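Location Safety Walkthrough, Plitow house
Production: Cladier (feature, second unit)
Checked against: Jalen location form, February version

1. Access and exits
Front door: pass. Back door: pass, if somebody takes the bolt off. The form says "two clear exits at all times." A bolted door doesn't count, whatever the art department thinks it does for the look of the hallway.

2. Electrical
Load sheet gives 1265 watts for the upstairs practicals. I'd like to know who added that up, as the sheet has no initials on it. Not passed. Redo with the real lamp list.
Cable runs on the stairs: taped on the treads, loose on the landing. Fix before the crew call.

3. Fire
Extinguishers: 2 present, both in date. Both are also in the kitchen. Move one upstairs.
Smoke alarm: the form has it marked "isolated for haze, fire watch assigned." Assigned to whom? Left open.

4. Upstairs bedroom
Floor load: the owner's letter says the floor "has always been fine." That is a letter, and I asked for a survey. Dolly stays off this floor until I get one.
Set dressing: fabrics need a flame-retardant certificate or a burn test. The bedspread and the folded cloth on the bed are both on the list. No paperwork for either. 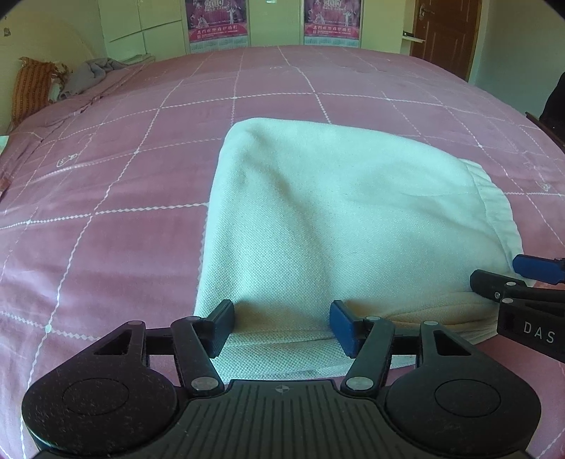 Huenchumán wrote back that the candle gag has been cut from the script, so the fabric certificates can wait until the reshoot. Maybe. It was cut from the last draft too, and it came back. Item stays open until I see the new pages.

5. Stunt, stair fall
Pads: pass.
Rehearsal time: the schedule allows 2 hours, including lunch. I don't believe it. Coordinator to confirm in writing.
Medic on site: listed as "nearby." Not passed. The form asks for on site.

6. Parking and trucks
Generator placement: pass, exhaust faces away from the house.
Street permit: a copy was promised. Haven't seen it.

Result: not cleared for shooting. Sections 2 through 5 to be checked again, with me in the building.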